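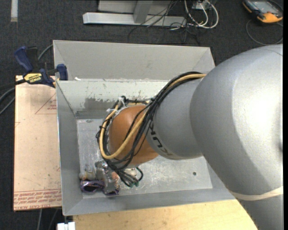
KUKA robot arm reaching into a sheet-metal bin.

Cleaning up a slow browser on the workshop computer

The computer in a shop or garage tends to get one job after another until it has 20 tabs open and takes a full minute to show a parts diagram. Most of that can be fixed in an evening without buying anything.

Start with extensions. Open the extensions page from the browser menu and read down the list. Remove coupon finders, toolbars and any PDF converter you used once. If you aren't sure about one, switch it off for a week before you delete it. I had 16 on mine and kept six.

Next, clear the cache. In the privacy settings choose cached images and files and leave passwords and cookies unchecked, or you will spend the rest of the night signing back in to supplier sites. Set the time range to "all time." The first visit to each page will be a little slower afterward.

Bookmarks

Export your bookmarks before you touch them. The export makes one HTML file, and any browser can read it back in. Put it on a USB stick along with your manuals.

Then sort what you have into a few folders. Mine are Parts, Manuals, Paint and Finish, and House. I had 1115 bookmarks going back through three computers, and a good third of the ones I tried went to dead pages. Delete those as you find them. For manuals you use often, save the PDF to the drive so you can get at it when the wireless drops out.

Sharing the computer

Make a separate browser profile for each person. It takes a minute from the icon in the top corner. Fadi Hijazi wrote in to say he gives each profile a different color theme so he can tell from across the garage whose window is open. Veerle Bakker keeps a profile with no extensions at all and uses it only for banking.

Don't save card numbers on a computer that other people can walk up to. Set the screen to lock after a few minutes.

Start-up

Under the start-up setting, pick one plain page or a blank tab. Reopening everything from last time is handy on a laptop but slow on an old desktop. Turn off "continue running background apps when closed" if your browser has it.

Check for updates while you are in there, then restart the whole machine.

Dust

Shut down, unplug, and take the side panel off. Use short bursts of canned air and hold the fan blades still with a finger. Sawdust packs into the power supply vents first. I do mine in February and again at the end of summer. Wipe the keyboard with a damp cloth, never a wet one.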